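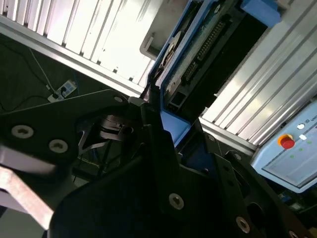
## Screws and aluminum: what I'd skip

**Threadlocker on everything.** I don't buy it. Snug the screw, use the thing for a week, check it again. If it has backed out, fine, one small drop.

**"Universal" bit sets.** The 16-piece Zeneck set rounded two countersunk heads on my bench before lunch. Buy the one driver that fits and push straight down while you turn.

**Magic cleaner for ribbed aluminum.** Dish soap and an old toothbrush, brushed along the grooves. Declan Wainwright swears by a spray he gets in Stockdale. I tried it on half a panel and couldn't tell which half.

**Matte black plates.** Polish leaves shiny patches. A barely damp cloth will do. Keep water and compressed air hoses well away from any bare circuit board; a soft dry brush is plenty there.

**Tightening order.** Start every screw by hand, then go around in turns. I doubted this one too, until I spent 15 minutes fighting the last hole on a crooked plate.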